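Why I Stopped Turning the Soil

For many years I believed that a good gardener is a gardener with a sore back. My father dug his beds every April, and when I got my own plot in Brodley I did the same. I turned every bed, two spades deep, and I was proud of it.

Now I think this pride cost me a lot. When we turn the soil, we bring old weed seeds up to the light and we break the tunnels that the worms have made. Then we buy fertilizer to repair what we did.
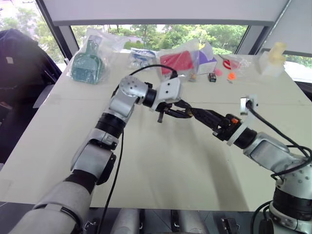

My neighbor Anil Marar does not agree with me. He says that clay must be opened by force, and his onions are good, so I listen to him with respect. But I have seen what a thick layer of compost does on the same clay after two winters. The surface becomes dark and soft, and I can plant with my fingers. Hands are still my favorite tool for seedlings. Two black grippers can come almost tip to tip over a white table, and I admire that, but a young lettuce I would still hold by its leaf, between finger and thumb, and press in the roots myself.

Of course compost is not free. Last year I carried 45 buckets from the heap behind the shed, and my wife asked me if this was really less work than digging. It was a fair question. I think it is less work, but it comes at another time of the year – in late fall, when I have nothing better to do.

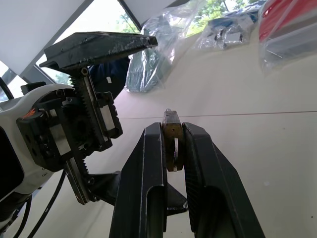

What about the weeds?

People always ask me this. In the first season I had more bindweed than before, and I almost went back to the spade. I put cardboard under the compost and pulled what came through.

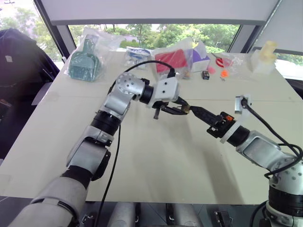 It took patience, and I will not say that every root is gone. The bed near the fence still gives me trouble. But the small annual weeds are now so few that I can clean a whole bed before breakfast.

My advice is to try it on one bed only. Leave the others as they are, plant the same beans in both, and look at them in August.
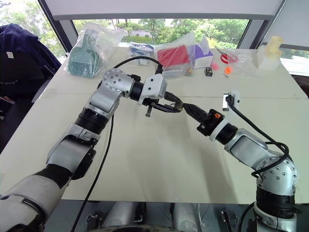

If the dug bed is better, then dig. Soil is different in every garden, and I don't trust a gardener who gives one rule for all of them. I only ask that you don't dig just because your father did.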